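Section 4. Sealing a stone counter with Malholm sealer

Read this section before you open the can. The label promises a lot, and a fair part of it depends on things the label leaves out.

Before you start

4.1 Find out whether your stone needs sealing at all. Drip a spoonful of water on a clean, dry spot and leave it for 13 minutes. If the stone has not darkened, stop here and put the can away. Dense granite can go years without a coat, whatever the sales sheet says.

4.2 If the spot did darken, wait a full day for it to dry out.

4.3 Wash the counter with warm water and a drop of dish soap. Rinse twice. "Stone-safe" sprays are fine if you already own one, but we have yet to see one do a better job than soap.

4.4 Test the sealer in a corner that will be hidden. Some stones come up darker and stay that way.

CAUTION: Open a window and put out any flame, including pilot lights. The "low odor" claim refers to smell only. The vapor still needs somewhere to go.

Applying the sealer

4.5 Pour a little sealer onto a lint-free cloth. Do not pour it straight onto the stone.

4.6 Wipe it on in overlapping strokes, working on one arm's length of counter at a time.

4.7 Let it sit for five minutes. The older Truseno leaflet said 20, and we think that leaflet caused most of the sticky counters we hear about.

4.8 Buff off everything left on the surface with a dry cloth. Change cloths when the first one starts to drag.

Note: Speckled stone hides streaks. Get down low and look across the surface toward a window before you decide you are done.

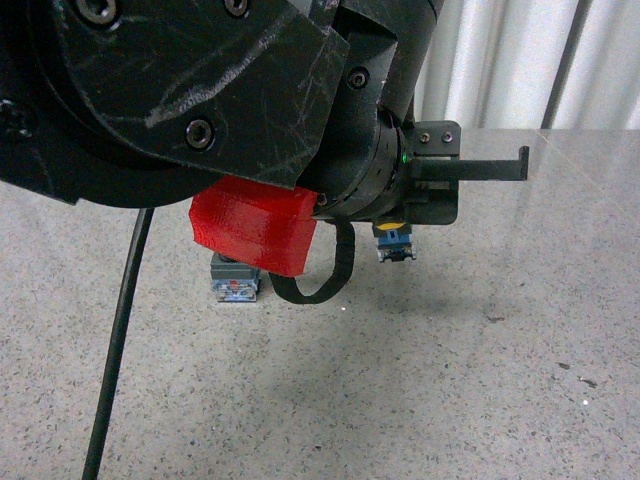

Corina Coman wrote to us that she had followed the old leaflet to the letter, ended up with a haze over the whole counter, and was then told to buy the Lalon haze remover. She asked whether she really needed a second product to fix the first one. In most cases, no. Wet a cloth with fresh sealer, rub the hazy patch until it loosens, and buff it dry right away. If that fails after two tries, a solvent cleaner may be worth the money.

After sealing

4.9 Keep water off the counter for a day and oil off it for two.

4.10 Repeat the water test from step 4.1. A second coat makes sense only if the spot darkens again. Extra coats on stone that has stopped taking them in will dry on top and smear.

4.11 Ignore the "99% stain protection" line on the can. Sealer buys you time to wipe up a spill. It will not stop lemon juice or vinegar from etching marble.

4.12 Test again in a year. If the water still beads, leave the counter alone.

Section revised May 2026. Replaces the Truseno leaflet.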